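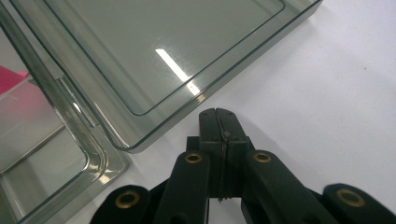 I've been hunting for desk trays that don't make my craft room look like a dentist's office, and after two returns I landed on the Buvier stacking set in the smoke color. The product page calls it gray, and I guess it is, but there's a green cast to it that you really notice once the trays are sitting on a white table. Look at the big one next to its neighbor up there and you'll see what I mean, kind of an old soda bottle color. I happen to love it! My sister-in-law thought it looked like pond water, so, you know, know your own taste before you order.

Home | Reviews | Storage | Kitchen | Sewing | About

Search this blog... Go

Okay, the details. I paid $40 for the set at Gekatar, which felt steep for plastic, and I stood in the aisle for a while arguing with myself. What sold me was that you can see through them. I sew and I do a bit of beading, and my old trays (solid beige Brostard ones, had them 12 years) were where seam rippers went to die. With these I can look across the table and spot the pink handle under a pile of bias tape. Huge improvement in my daily mood.

They're easy to clean, too. I washed mine with dish soap and a soft cloth and they came up nice and clear. Don't use paper towels, I did that once and got a patch of hairline scratches in one corner that shows when the lamp is on. That's my main gripe, really. Plastic this glossy picks up every little thing, fingerprints included, and if you're the kind of person who wipes down the toaster after breakfast it may drive you nuts.

Second gripe: they slide. On a smooth tabletop there's nothing holding them in place, and if you bump one with your elbow it goes for a ride. I bought a sheet of those clear stick-on dots, the rubbery kind, and put one under each corner. Fixed! But for forty bucks I think the dots should come in the box.

I did compare them with the Kolář trays a lot of you recommended in the comments last July. Those are heavier and feel fancier, and if you want something for a front hall or an office where clients come in, I'd probably go that way. They cost more and the color choices are white or white, though, and I wanted something with a little moodiness to it.

So would I buy them again? Yep. I've already got my eye on a second set for the bathroom, where all the hair clips and half-used lotions are currently living in a shoebox. Wait for a sale if you can, get the sticky dots while you're at it, and keep the paper towels away from them.

Posted May 19, 2023

843 shares | 13 comments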